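Power supply in an old Dell tower: does it have to come out to get at the board?

Home > Computers > Desktops and parts

Farzana Usmani
Posted in November, 9:40 pm

Hi all! I've been handed my brother-in-law's old Dell tower (he moved to a laptop and was going to leave it on the curb) and I'd like to turn it into a homework machine for my daughter. It starts up, but it's slow and the fan noise is awful, so I bought more memory and a small solid state drive from Pilleck and figured I'd have it all done before dinner. Ha.

I got the cover off fine. What I didn't expect is that the power supply sits right over part of the motherboard, and I can't see how I'm supposed to get my hands in there. I've only ever opened one computer before, a big roomy one where everything was spread out and the power supply was off in its own corner.

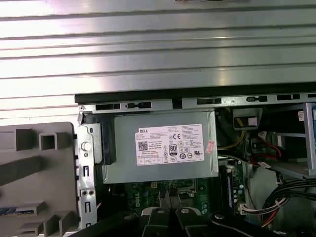

Inside the tower, with the power supply up by the rail and the board below it

There's a round silver button on the bracket to the left of the supply and I have no idea if it's a latch for the supply, or for something else entirely. I pushed it a little and chickened out. The gray plastic front piece is already open, so that part at least I managed.

So — does the power supply have to come out? And if it does, is it going to be a nightmare to put back? I've read you can get a shock from these things even when they're unplugged and now I'm nervous about touching it at all. My budget for the whole project was 50 dollars and I've spent 48 of it, so I'd really like not to break anything.

Hammad Sial
Member, 945 posts

Hi Farzana, you picked a decent machine to learn on. Dell did a few different layouts in that style, so I can't swear to yours, but on several of them the supply is on a hinge. You release it, it swings up and out of the way with its cables still attached, and you work underneath. On others it's held by screws through the back of the case and has to slide out.

Find out which one you have before you push on anything else. Look for a pivot along one edge of the supply, and then turn the tower around and look at the back panel. If there are screws in a loose rectangle around the power socket, it's the screwed-in kind. Dell also puts a service tag on the case, and if you type that into their support site you'll get the owner's manual for your exact model, with drawings. I'd read the page on the power supply and the page on memory before doing anything. The manual will tell you what your silver button does, too.

About the shock: the danger is inside the metal box. Don't open the box, don't poke anything through the vents, and you're fine handling the outside. Shut down, pull the power cord from the wall, hold the power button in for a few seconds, and touch bare metal on the case before you touch the board or the memory.

If it does swing, go slowly and watch the cables. I once lifted one in a hurry and pulled a drive cable half out of its socket, then spent an entire evening convinced I'd killed the hard drive. Take a couple of photos with your phone first so you know how everything was routed.

For the noise, try cleaning it before you spend more money. Short bursts of canned air, and hold the fan blades still with a finger while you do it. I had a tower go from hair dryer to nearly silent that way.

Marlene Bauerfeind

just get a new one, those old dells are not worth the trouble

Aqeel Gondal

I wouldn't toss it! I did nearly the same upgrade on my mom's Dell last year and the solid state drive made a bigger difference than the memory did. Took me roughly an hour, and most of that was hunting for the little screwdriver.

Two things to add to what Hammad said. Check that the memory you bought is the right type before you open the packet, in case you need to send it back. The notch has to line up with the slot, and if it doesn't, don't force it. Also, small drives often don't fill the bay, so you may need a cheap adapter bracket. I used a Mirnix one and it was fine — a bit flimsy, but it's never moved.

When the memory goes in, it takes more of a push than you'd think. Mine beeped 3 times on the first start and I panicked, and all I'd done was not seat it properly.

Farzana Usmani

Thank you both, this is so helpful! I found the service tag and I'm downloading the manual now. No more button pushing until I've read it. I'll try the canned air first and post again once the memory's in.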